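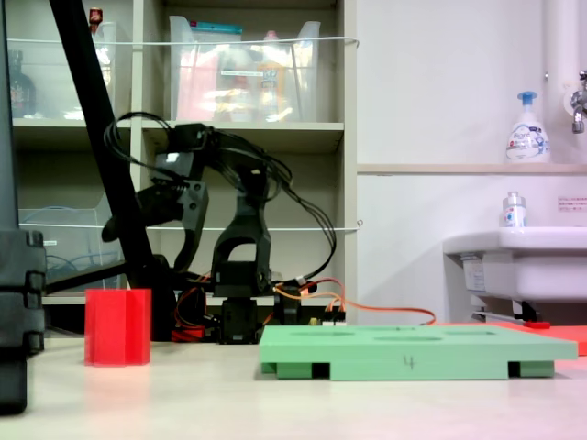 Roxana Sotelo wrote to me after the last gallery went up, asking why anyone would keep open shelves right next to a tap, and whether everything on them ends up splashed. Fair question! I've had the back room at Lavside set up this way since March, and so far the only thing I've had to throw out was a bag of plaster I left on the floor (my own fault).

So this one is for Roxana, and for everybody else who is trying to fit storage, a work table and a place to wash up into one small room.

The shelves are beige and open at the front, and most of what's on them lives in clear plastic bins. I tried solid ones first and spent my evenings lifting lids. Now I can spot the bottles and packages from the table – red, orange, blue – and the coiled blue cable has a bin on a lower shelf. The white cords strung across the front were Ieuan Hopkin's idea. He did his own shelves at Primdale that way years ago and says he'd never go back to doors.

Over by the faucet there's a white ledge with the foaming soap on it, the one with the blue pump. Best spot in the room for it. I used to keep soap under the table and walk around with gluey hands looking for it.

The table itself is light colored, and I was warned it would show every mark. It does! I wipe it down at night and don't worry much. The red cup and the mint-green board with the 4 on the front edge look great against it, though, and small parts are so much easier to find than they were on my old dark bench.

Next up is the long wall, as soon as I've settled on hooks or rails. Write in if you have a favorite.

Filed under: Small Spaces, Workrooms, Open Shelving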